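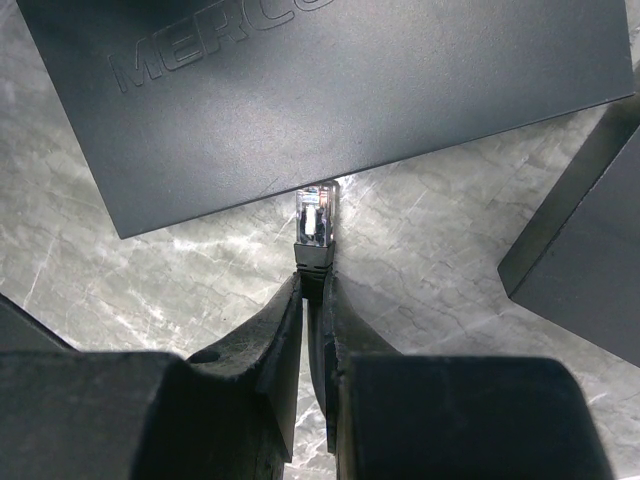

Section 2. Before You Order

This section helps you decide what to buy for a Fludlow two-arm cell, and in what order. Read it before you ring Plilier for a quote. Their sales desk is very friendly and will happily sell you a third arm.

2.1 Pick the jobs first

1. Write down each job you want the arms to do, in one plain line. "Put the network plug in the socket" is a job. "Improve cable handling" is a wish, and we can't quote for it.

2. Mark the jobs that one arm can manage alone. If that's all of them, buy one arm and skip to 2.3.

3. Gather the real parts in a tray, tangled exactly as they are in your stores. Sorted cables flatter every gripper on the market.

4. Book a bench trial at Merkimside with your own tray. Allow 6 hours, and bring lunch.
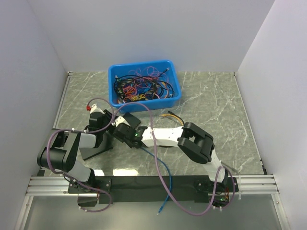
2.2 Set the budget

5. Start with the basic cell at £2504. The price covers the rail and mounting plate.

6. Price the arms and grippers separately, on the Devadiga order form. Tick the finger type by hand – the form defaults to the widest one, which is lovely for boxes and hopeless for plugs.

7. Put aside £100 for spare fingertips. They wear. You will also drop one behind something.

8. Add the clips and extra cable length for every arm. Measure with the arm at full stretch, then let the cable sag a bit.

Note: With delivery and fitting, the basic cell comes to £3146 before any arms. Finance will ask why it needs arms. Have an answer ready.

Caution: Don't order the cell until you have measured the bench from wall to wall. Side walls can't be trimmed on site, whatever your fitter says after tea.

2.3 Plan the delivery

9. Send the order by the end of May if you want the cell in June.

10. Keep the packing until both arms have been run through their full reach. Returns without the original crate are charged to you.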